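Where does wood come from?

Wood is the hard part of a tree. It is found in the trunk, the branches and the roots, under the bark. People have used it for a very long time to make houses, boats, spoons, tables and fires.

How a tree makes wood

A tree does not grow taller by stretching all over. It grows taller only at the tips. If you carved a mark on a trunk at the height of your knee, it would still be at that height many years later.

The trunk does get fatter, though. Just under the bark there is a very thin layer that is always making new cells while the tree is growing. Cells made on the outside become bark. Cells made on the inside become wood. The tree adds a new layer of wood each year, a bit like putting on another jumper.

In Britain, trees start growing fast in spring. Wood made in May is usually pale, and the cells are wide so that plenty of water can move up to the new leaves. Wood made later in the summer is darker and packed more tightly. In winter the tree stops growing. One pale band and one dark band together make one ring.

Counting the rings

When a tree is cut down you can count the rings on the stump. If there are 76 rings, the tree was 76 years old. Start in the middle and work outwards. It helps to put a pin in every tenth ring so you don't lose your place.

Wide rings mean good years with enough rain and light. Narrow rings can mean a dry summer, or that bigger trees close by were taking the light. Many oaks live for more than 200 years, and some yews are thought to be more than 1000 years old.
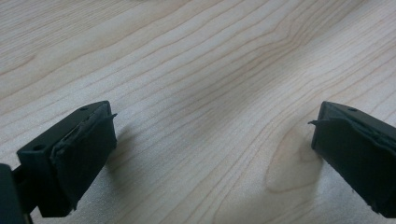 When a log is sawn into planks, the rings are cut through lengthways. They show up as lines, and these lines are part of what we call the grain. Look closely at a wooden door or a chopping board and you may be able to find them. Sometimes the lines are nearly straight and sometimes they make long pointed loops. It depends on which way the saw went through the log.

A dark round patch in a plank is called a knot. It shows where a branch joined the trunk.

Hardwood and softwood

Wood is sorted into two groups. Hardwood comes from trees with broad leaves, such as oak, ash and beech. Softwood comes mostly from trees with needles and cones, such as pine and spruce. The names can be confusing. Balsa is so light and soft that you can dent it with your thumbnail, but it is a hardwood.

Drying the planks

New planks are full of water – a fresh log can be nearly half water. If you made a shelf from one straight away it would bend and crack as it dried. Planks are stacked with thin sticks between them so the air can get through, or they are dried in a large warm oven called a kiln.

Words to know

Bark: the outer covering of a tree.
Grain: the lines and pattern in a piece of wood.
Kiln: an oven for drying wood or baking clay.
Knot: the place where a branch joined the trunk.

Page last checked 1/25/23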